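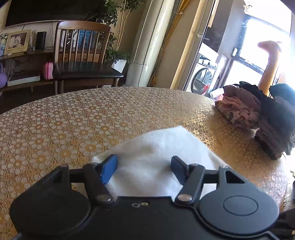
## Re: [trinder-dev] Protective stop on the Carrasco cell during towel replay

From: Mafalda Henriques
To: trinder-dev
Cc: Ilaria Rinaldi, Vittoria Caputo

Emanuel, thanks for the log. I have quoted your message in full so that people who joined the thread late have the facts in one place. My reply follows it.

> From: Emanuel Rusu
> To: trinder-dev
>
> At 15:20 this afternoon the left arm on the Carrasco cell went into a protective stop while replaying an episode from the household cloth set. The fingers met the table top with the arm still moving down. Contact force went over the limit and the controller stopped the arm as it should. Nobody was inside the fence.
>
> Damage: one finger pad torn at the tip, and a scuff on the table. The wrist has been checked for play and there is none. I have not checked the force sensor zero yet and will do it before anyone powers the arm again.
>
> What I know so far:
>
> - The commanded path really does go below the table. The controller followed it correctly, so I do not think this is an arm fault.
> - The step happens just after the first pinch. Height drops by 40 mm between two neighbouring samples, and the path stays low by that amount until the end of the episode.
> - Finger opening is smooth through the same period. Only the pose moves.
> - Zornov loaded the episode without a warning. I expected the velocity check to catch a step like that.
>
> I have locked the cell out and hung the tag. Please do not clear it remotely. Can someone who knows the Minau side look at the raw recording? Rosine thinks it is a clock problem between the two hand units. I have no view either way.
>
> Emanuel

### It is not the clocks

I went through the raw recording this evening. Rosine's idea was a fair one, as we did have a clock fault on the earlier units and it also showed up around the first contact with the cloth. In this episode, though, the offset between left and right is flat from start to finish. If I run the left hand alone, with the right one taken out of the solve, the step is still there at the same sample.

The step comes from Minau. Just before it, the number of tracked points falls very low, Minau declares the track lost, and it then relocalises against its own map. It relocalises to the wrong place and reports a high match score while doing so.

There are two causes and they need each other.

1. The tablecloth is a repeating pattern. One patch of it looks like any other patch to the feature matcher, so a match can be off by one or more repeats and still score well. A sideways slip of that kind then gets traded against height and tilt in the solve, which is how we end up under the table.
2. Part of the cloth is washed out by light from the window. With that side gone, and a white towel filling much of what remains, very few points are left that are not tablecloth.

When the hands are raised a little, Minau holds on to the furniture behind the table and the pattern does no harm. Chair spindles are good for it, and so are the cabinet edges. The trouble starts when the hand goes down close for the pinch and the cloth is lifted towards the lens.
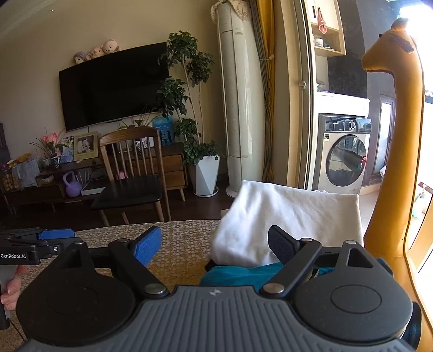
I repeated the solve with the table region masked out and the track then survives the whole episode, with no relocalisation and no step. It is noisier at the pinch, but the noise is well inside what the arm can follow. I would not ship the mask as a fix, because on a bare room with plain walls it would throw away the only points there are. It does confirm the cause.

### Why Zornov let it through

Emanuel is right that the velocity check should have caught it. The check is applied after resampling and smoothing. Smoothing spreads the step over enough samples that the peak velocity stays under the limit, and what reaches the arm is a brisk but legal downward move. On the raw poses the same check fails at once.

I moved it ahead of the smoothing on a branch and ran it over the full cloth set. Of 1,671 episodes, 44 are rejected. I have looked at some of them by eye. All those I opened show a relocalisation shortly before the step, and all of them are from rooms with a patterned cloth on the table. The direction varies. Most go sideways or up, where a replay would simply miss the towel and we would have put it down to a poor grasp. That may account for part of the miss rate Vittoria reported in December, but I have not tried to match the two lists.

The second gap is that Zornov has no idea where the table is. The workspace floor in the Carrasco profile is set to the mounting plate, well below the table top. So the path was never outside the permitted volume, on paper. I consider this the more serious of the faults. A bad pose is to be expected from time to time and the cell ought to refuse it whatever the source.

### What I have changed

- Velocity and acceleration checks in Zornov now run on raw poses, before resampling. They still run afterwards as well.
- The 44 episodes are moved to `quarantine/pose-step`. Nothing is deleted. If you have a local copy of the set, pull again before training or replaying.
- Minau now writes a flag whenever it relocalises. Zornov refuses an episode with the flag set unless you pass `--allow-reloc`. Do not pass it for replay on hardware.

### What still needs doing

Emanuel: force sensor zero, and a new finger pad. Please fit pads from the same batch on both fingers of that arm, as the friction differs between batches and I would like one variable fewer when we repeat the test.

Ilaria: the workspace floor in the Carrasco profile. It should be taken from the measured table height plus a margin, with a separate lower value that can only be reached at creep speed. Flat cloth has to be picked up off the surface, so a hard floor above the table would stop the job altogether. I suggest 2 mm below nominal contact for the creep value, but you know the compliance of the fingers better than I do.

Vittoria: the recording instructions. I do not want to ask people to change their tablecloths, as the variety in the homes is the point of the set. Two smaller requests would help. Start each take with a slow look round the room at chest height, so the map has something in it besides the table. Where there is strong sun across the table, draw the curtain or stand so that the lens does not face the window.

Me: a proper relocalisation test in Minau that compares the new pose with the inertial prediction. The IMU knew perfectly well that the hand had not dropped by that much in one sample, and the relocaliser does not consult it. I have a rough version running and it rejects the bad match in Emanuel's episode. It also rejects a couple of good ones, so the threshold needs work.

The cell stays locked out until the workspace floor is in and has been tried at reduced speed with an episode that is known to be bad. Emanuel's is the obvious choice. Use a foam block on the table for that run and keep a hand on the stop.

Rosine, if you still have the clock comparison script, please put it in the repository. It saved me an hour tonight and I was running it from an old email attachment.

Mafalda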